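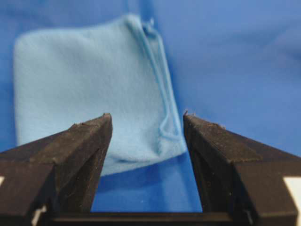 Kundeto table cover fabric, color blue

Kundeto Table Cover, Blue
Article no. 3948
Availability: in stock at the Plunditz warehouse

The Kundeto cover is made for work tables, sorting tables and packing places where small things are put down and picked up all day. It is a piece of strong blue fabric without print, so pale parts, paper slips and white thread are easy to find on it. Many customers have it also at home, on a sewing table or under a puzzle.

We sell the cover in one color only. In earlier years there was a gray one too, but it was ordered very little and we have stopped it in September. If you still own the gray cover, the blue one has the same size and fits on the same table.

Sizes
Small: for a table for one person
Large: for a table for 4 persons
By the meter: please write to us before ordering, the minimum is 6 meters and the maximum in one piece is 13 meters

How to lay it
Clean the table first and let it dry. Put the cover with the sewn label down, pull it from the middle to the corners and leave the same overhang on all sides. On a very smooth table top we advise the Gelleo anti-slip mat under it (sold separately). Please do not use nails or staples, the edge will tear with time.

Care
Shake it out or go over it with a lint roller. On a strong blue, light dust and lint are seen quickly, and this is normal for the color. Wash it alone the first two times. Cold water, mild soap, no bleach. Dry it flat or on a line, away from direct sun. It can be ironed from the back side on low heat.

Please note
The blue on your screen can be a little different from the blue of the fabric. If the exact shade is important for you, ask for a free sample piece. Covers ordered at different times may come from different rolls, so for several tables which stand together it is better to order all in the same order.

Goes well with
Stoica edge clips, pack of six
Gelleo anti-slip mat, small and large

Returns
Unwashed covers in standard size can be returned in the original bag. Fabric cut by the meter we can not take back, except when there is a fault in it.

Contact
Orders and samples: Petrică Surdu
Questions about sizes and care: Sorin Văduva
We answer in Romanian, English and German, usually on the next working day.

Page last changed: 11/10/22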